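Section 4: Filling the pencil cup

If you've come straight from Section 3, your desk organizer is unpacked and wiped down, and you're ready for the fun part. I wrote this section after setting up the Hatdale writing station for the second time (the first time I skipped half of it and paid for it with a cup of pencils all over the floor), so it's the way I do it now. Give yourself a quiet spell and don't rush.

You'll need:
The small white cup
Your red pencils with the eraser tops
A clear stretch of tabletop to lay them out on
A soft dry cloth

Note: The pencil pack is part no. 2862. If yours says 193 on the sleeve, you've got the shorter pencils, and they'll sit low in the cup. They still work fine, you just have to fish for them a bit.

4.1 Laying out and loading

1. Put the cup down first, upright, with a hand's width of free space on every side. I used to lay the pencils out first and then had nowhere to stand the cup!

2. Lay the pencils flat beside it, all facing the same way, erasers toward you. They don't have to be perfectly straight. What you want is to be able to pick one up without dragging its neighbor along.

3. Pick up a pencil near the middle and put it in. My own habit is eraser end down, so the tips stay up where I can see which ones need sharpening. You can see pink erasers at the rim of my white cup, with four red pencils still waiting on the wood to the left.
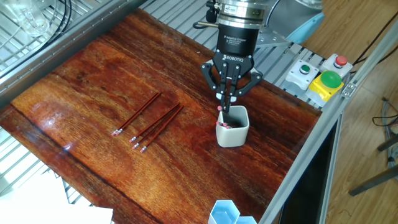
4. Carry on with the rest, one at a time. I know it's tempting to grab a fistful. Please don't, the cup is small and it will go over.

Caution: Sharpened tips are sharp. If you're doing this with kids, lay the pencils out yourself and let them do the loading with the tips pointing away from their faces.

4.2 Tips up or erasers up?

Ruba Yammine, who tested the first draft of this guide for me, likes her erasers up and told me so at some length. Both ways are fine. Erasers up is kinder to your fingers and handy if you rub out as much as I do, and tips up makes it easier to grab the right point. Pick one and stick with it, a mixed cup drives me crazy.

If you want to switch, take everything out and start over with the layout in step 2. When pencils end up lying across each other, lift the top one off first and set it to the side, then straighten the others.

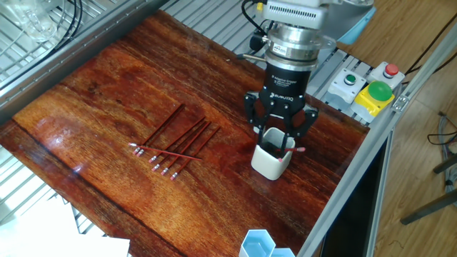 Fig. 4-2. White cup with one pencil, eraser over the right rim; seven more on the table.

Note: A single pencil in the cup will always lean. It stands up better once it has company, so don't bother fussing with the first one.

4.3 Emptying and sorting

Every February I empty the whole thing and go through it, and it's a nice little job for a gray afternoon. Tip the cup gently with one hand over the rim, let the pencils slide onto the table, and spread them out with a bit of space between them.

Any extra cups you own can come out now too. I keep mine bunched together at the edge of the board, out of elbow range, and leave the white one closer to the middle with a pencil in it while I look over the rest.
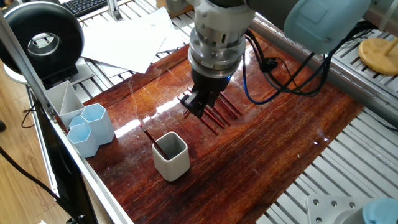
Check each pencil for a loose eraser by giving it a light twist. If it turns, put that pencil aside for scrap paper and shopping lists. Then wipe the inside of the cup with the dry cloth, paying attention to the corners, where the graphite dust likes to settle. Don't use furniture polish in there, it makes the pencils slippery and you'll be smelling lemon until summer.

Refill as in 4.1, starting from step 3. Spare pencils go back in their sleeve, and the sleeve goes in the drawer you'll be fitting in Section 5.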